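11th May – sim data collection, tabletop clutter set

Picked up where the last entry stopped. Target for this round is 1000 accepted grasp-and-lift episodes in the rendered environment, wrist view plus the overhead, before we do anything else with the policy. We had 182 in the accepted folder at the start of the day. Jong-dae cleared the old ones that used the plain grey table, so none of those are in the number.

Setup notes so I don't have to dig for them later:

- Scene generator is the Fustness build, not the one on the shared drive. The shared drive one still spawns objects inside each other.
- Surface textures now drawn at random per episode. Marble, timber, cloth and the speckled concrete are all in. Left the glass out because the depth channel goes silly over it.
- Object pool is the Grajales set plus the kitchen and toy extras Milagros converted. Scales checked on the kitchen ones only.
- Teleop through the Vakov controller. Deadband turned up a notch, as the wrist was creeping when I took my hand off to type.
- Language label is typed before the episode starts, never after. If the operator changes their mind about the target, bin the episode.

First batch went slowly. The controller dropped out twice and each time the recorder kept writing, so there were long tails of nothing at the end of the files. Trimmed by hand. I've added a check that stops the recorder when no command has come in for 2 seconds, which should catch it. It will also catch an operator who stops to think, but I'd sooner lose those than go through trimming again.

Second batch was better. Changed the approach height so the fingers come in from a bit further up, and stopped knocking over the tall things on the way past. Still hitting neighbours when the target is in the middle of a cluster. I don't want to space the objects out to fix this, as the real bench at Pevcombe is never tidy and the last policy fell over on exactly that. Better to collect the awkward ones slowly.

Rejected 16 episodes across both batches. Most were slips on smooth rounded objects. The rest were labelling faults on my part, where I'd typed the wrong colour or left the prompt over from the previous run. The slips I've kept in a separate folder with the failure flag set, not deleted. Jong-dae wants them for the success classifier.

Friction is still a guess. The default value makes everything behave like it's coated in soap, and doubling it lets the gripper pick things up by one corner, which no real gripper would. I've settled in between and written the value into the config so it travels with the data. Anyone re-running the older episodes should use the old config or the replays will drift.

Wrist view from the marble set, fingers closed on the white piece with the blue one right behind it:

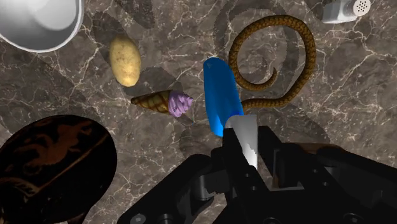
Milagros Rivadeneyra: I'd hold off on mixing the failure folder into training, even with the flag on. The loader in the September branch ignored that flag and we only found out when the loss looked odd. Check which loader you're on first. Also, can we have more than one operator? Every grasp I've replayed comes in from the same side, and a policy will pick that up as a rule.

Fair on both counts. Loader checked – it's the current one and it does read the flag, but I've moved the failures up a level, out of the training path anyway. On the operator question, Jong-dae Um will take the next block, and I've asked him not to watch mine beforehand.

To do:

- Check scales on the toy extras. A couple look oversized next to the kitchen things.
- Randomise the arm's start pose. At present it starts from the same spot each time, which won't be helping with the approach problem.
- Write the texture name into the episode metadata. Forgot this, so the early episodes will need it filled in from the seeds.
- Ask about storage. Depth at full resolution is eating the disk, and I'd like to know whether half is good enough before the next block starts.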